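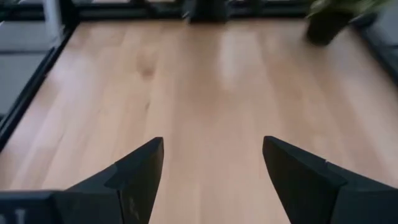
図1　明るい色の木の天板。木目が手前から奥へ伸びる。

4. 値上げはいつ、誰に向けて行われるか

4.1 問いの立て方

前節では、原材料費の上昇が小規模事業者の販売価格へ移るまでにかなりの遅れがあることを見た。本節で取り組むのは、その遅れの中身である。価格改定の遅れを扱う研究は豊富にあるが、その多くは価格を一本の系列として観察しており、同じ事業者が同じ品を客ごとに違う値段で売っている場合、その差は平均の中に溶けてしまう。われわれの台帳データにはこの差が残っている。筆者らがこの資料に最初に触れたときの興奮は、いま読み返しても研究ノートの筆圧に表れているほどで、本節の分析はほぼすべて、そのとき余白に書き込んだ疑問から始まった。

疑問を一文にすれば、こうなる。値上げを決めた事業者は、常連客と一見客のどちらに先に新しい価格を示すのか。

素朴に考えれば、答えは一見客である。常連客には過去の価格の記憶があり、値上げは関係を損ねるおそれがある。一見客には比較の基準がない。Owusu and Gilani の理論モデルもこの順序を予測しており、われわれも調査設計の段階ではそれを疑っていなかった。ところが台帳を並べてみると、地域によって順序がきれいに逆転していたのである。この逆転こそ本稿でいちばん伝えたい結果であり、以下、少し丁寧に述べることをお許しいただきたい。

4.2 資料と対象地域

対象は Vastari と Tanoli の2地域に所在する小規模事業者296社である。両地域は隣り合い、原材料の仕入れ経路もほぼ共通しているが、取引の慣行がかなり異なる。Vastari では月末にまとめて支払う掛け売りが根強く残り、店主は帳面を客ごとに分けてつけている。Tanoli では早くから現金払いが中心となり、帳面は日付順の一冊で済まされることが多い。仕入れの条件が似ていて売り方だけが違うという、この分野の研究者なら誰もが欲しがる組み合わせである。

帳面の様式が異なる資料を一つの形式に揃える作業は、想像していたよりもはるかに面白かった。Vastari の帳面では客の名が見出しになっており、値引きの理由が欄外に走り書きされている。「葬式のあと」「息子の分も」「前回の不足」といった書き込みは、そのままでは変数にならないが、価格がなぜその値になったのかを教えてくれる貴重な手がかりである。Tanoli の帳面にはそうした書き込みが少ない代わりに、日付と数量の記録が実に正確で、同じ日のうちに価格が変わった場合でも前後関係を追うことができる。

帳面の読み取りは Haris Khokhar が、聞き取りは Kathleen Ní Chonaill が主に担当した。読み取りと聞き取りで食い違いが生じた場合には、原則として帳面の記載を採った。ただし掛け売りの清算時に端数を落とす慣行については、帳面に現れないことが聞き取りで分かったため、清算額から逆算した実効価格を別系列として作成している。この処理の影響は4.5で検討する。

なお、常連客の定義は一律には決められない。本稿では、直前の15か月のあいだに同じ事業者との取引が途切れずに続いている客を常連とし、それ以外を一見とした。途切れの判定には品目ごとの通常の購入間隔を用いている。燃料のように季節性の強い品では、夏に購入がなくても関係が切れたとはみなさない。この定義は Storkia で行った予備調査の段階でかなり議論になり、店主たち自身の区分と突き合わせて最後に落ち着いたものである。

4.3 分析の枠組み

分析の単位は、事業者、品目、客の三つの組である。各組について、仕入れ価格が上がった時点から販売価格が初めて改定されるまでの期間を測り、これを生存時間モデルで扱う。打ち切りが生じるのは、観察期間の終わりまでに改定が行われなかった組と、客が途中で取引をやめた組である。後者を単純な打ち切りとみなすと、値上げを嫌って去った客が標本から静かに抜け落ちてしまう。そこで、取引の終了を競合する事象として扱う推定も併せて行った。

説明変数には、客の区分、掛け売りの残高、品目の仕入れ頻度、近隣の競合店の有無を含めた。競合店の有無については迷いがあった。近さを地図上の距離で測るか、客が実際に使い分けている店の範囲で測るかによって、値がずいぶん変わるからである。聞き取りでは、すぐ隣の店をまったく競争相手と考えていない店主もいれば、谷を越えた先の店の値札を毎週気にしている店主もいた。後者のような話は地図からは決して出てこない。最終的には店主の回答に基づく範囲を採用し、距離による指標は補足の推定に回した。

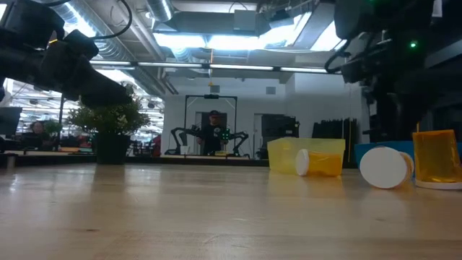 推定にあたっては、事業者ごとの固有の癖を変量効果として取り込んでいる。値上げに踏み切る速さは店主の気質に強く左右され、これを無視すると客の区分の効果が過大に見える。実際、変量効果を外した推定では係数の絶対値が目に見えて大きくなった。店主の気質などというつかみどころのないものが、推定の上でこれほどはっきり姿を現すのは、なんとも愉快なことである。

もう一つの工夫は、仕入れ価格の変化を事業者がいつ知ったかを区別した点にある。仕入れ先が予告を出す品と、納品書を見て初めて上昇に気づく品とでは、準備の時間がまったく違う。予告のある品については、予告の日を起点とする系列も作成した。起点をどちらに置いても地域間の逆転は消えないが、Tanoli では予告のある品の改定がとくに早く、予告の時点で値札の書き換えを済ませてしまう店もあった。

4.4 主な結果

Tanoli では、理論の予測どおり一見客への値上げが先行した。常連客への改定はこれに遅れ、遅れの長さは品目の購入頻度が高いほど縮まる。毎週買う品では客どうしの会話を通じて価格差がすぐ知られてしまうため、差を長く保つことができないのであろう。ここまでは教科書にそのまま載せたくなるような結果である。

Vastari の結果は違った。掛け売りの残高がある常連客に対して、値上げが最も早く行われていたのである。はじめに結果を見たときは符号の付け間違いを疑い、読み取りの段階まで遡って点検した。誤りは見つからなかった。残高のない常連客への改定はそれより遅く、一見客への改定がいちばん遅い。掛け売りの残高は、改定を早める方向に、安定して働いている。

なぜこのような順序になるのか。聞き取りの記録には、答えの輪郭がくり返し現れる。ある店主の言葉を借りれば、「帳面のある客には話ができる」。掛け売りの客とは月末に必ず顔を合わせる。仕入れが上がったことを説明し、支払いの時期を少し延ばす、次の注文で端数を落とす、といった埋め合わせをその場で相談できる。一見客にはその機会がなく、値札だけで判断されてしまう。つまり掛け売りの関係は、値上げを妨げるどころか、値上げを伝えるための経路になっているのである。筆者らはこの発言を読んだとき、数か月にわたって頭を悩ませていたものが一度にほどける思いがした。

この解釈が正しければ、埋め合わせの手段が乏しい品では逆転が弱まるはずである。そこで、返品や分割の難しい品目8種を取り出して同じ推定を行った。結果は期待に沿うもので、Vastari においても残高の効果は小さくなり、一部の品では常連と一見の差が統計的に区別できなくなった。逆に、注文量の調整がしやすい品では残高の効果がいっそう明瞭に出ている。品目による違いを事前に予想し、それが資料の中に見つかるというのは、そう何度も味わえる経験ではない。

8月の改定についても触れておきたい。Vastari では祭礼の前に掛け売りを一度すべて清算する習わしがあり、この月には残高による差がほとんど消える。残高がなくなれば月末の相談の場も薄れるのだから、われわれの解釈とよく合う。もっとも、祭礼の時期には外からの客が増え、一見客の構成そのものが変わるため、差の縮小をすべて清算の効果に帰することはできない。客の構成を揃えた推定でも縮小は残るが、その幅はやや狭くなる。

4.5 頑健性の検討

端数を落とす慣行は、上の結果にとって最も手ごわい対立仮説である。帳面の価格が先に上がっていても、清算時にその分が差し引かれているなら、常連客は実質的に値上げを受けていないことになる。実効価格の系列を用いて推定し直すと、Vastari における残高の効果は弱まるものの、符号と順序は維持された。落とされる端数は改定の直後に大きく、その後しだいに小さくなる。店主は新しい価格を先に告げ、痛みのほうを後からゆっくり渡しているわけである。

標本の偏りについても確認した。帳面を長く保存している事業者は几帳面な事業者であり、価格の改定も計画的である可能性が高い。保存状態のよい帳面だけに限った推定と、それ以外に限った推定を比べたところ、改定の速さには差があったが、客の区分による順序には差がなかった。また、卸売業者 Fluven と取引のある事業者は仕入れ条件の通知を早く受けるため、これを除いた推定も行っている。結論は変わらない。

常連の定義を緩めた場合、Tanoli では一見客の先行がやや不鮮明になる。定義を緩めると、たまにしか来ないが顔は覚えられている客が常連に入り、店主がこの層を一見客に近い扱いで処しているためと思われる。聞き取りでもこの層の呼び名は店によってばらばらで、客の区分を二つで済ませてよいのかという問いが残る。Shayne Ellery は三区分のモデルを強く推しており、筆者らも大いに惹かれているが、現在の標本では中間の層の観察が薄く、推定は安定しなかった。

4.6 解釈上の留意点

本節の結果から、掛け売りが価格の粘着性を一般に弱めるとまで言うことはできない。月末に顔を合わせる習慣と、掛け売りという支払い方法とは、Vastari ではほぼ一体になっており、両者を切り離した観察がない。支払いは掛けだが清算は代理人に任せている客がまとまって見つかれば、対面の効果だけを取り出せるはずである。該当する記載は帳面の中に散見されるものの、代理人の名が略記されていて、まだ照合が終わっていない。

また、原材料費が下がる局面での値下げの順序は本節では扱わなかった。観察期間中に仕入れ価格がはっきり下がった品が限られるためである。予備的に見た範囲では、Vastari の値下げは一見客の値札から始まり、掛け売りの客には申し出があって初めて適用される例が目につく。値上げのときと順序が同じ側に揃わないのは実に興味深く、次節ではこの点を、店主が客の側の記憶をどう見積もっているかという角度から取り上げる。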